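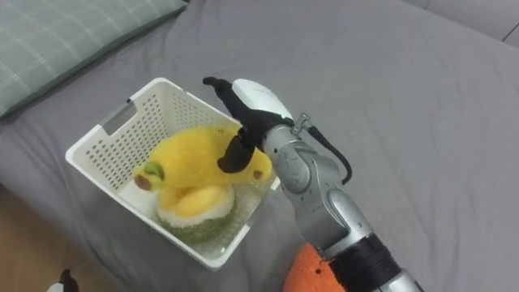
Norbert Vondráček wrote:
> Hello all, I read your plan for the bed task. 1,261 episodes are already
> on the server, but I do not find any rule for when an episode ends.
> Some operators stop when the fingers open, some wait until the arm is
> back. For training this is bad. Can you please fix one rule before we
> record more?
> Also, do we need the fixed camera? It takes much disk space.

Hello Norbert, hello list,

thank you for the questions. You are right about the end of the episode, it was not written anywhere. From now the rule is: the fingers are open, the hand is above the rim of the basket, and then the operator waits two seconds and presses stop. I asked Kvido to put this in the operator sheet.

The fixed camera I would like to keep. From the head camera the forearm often hides toys on the right side of the bed, and then we cannot check the labels.

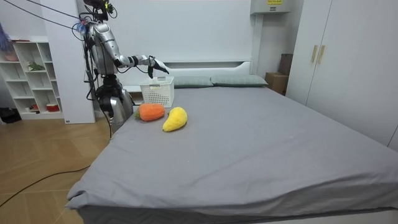

The cost in disk space is real, so I propose to store the side view at half of the frame rate. The head view stays at full rate.

For the next set, please change the order of the toys between episodes. In the last 200 I looked at, the order was almost always the same, and I am afraid the model will learn the order and will not look at the toy. 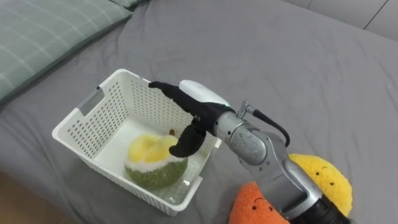 Head view, durian in the basket, two toys still on the sheet

The goal for June stays at 3,000 episodes. Failed grasps please keep also, only mark them with "fail" in the notes field.

Best regards,
Alžběta Skála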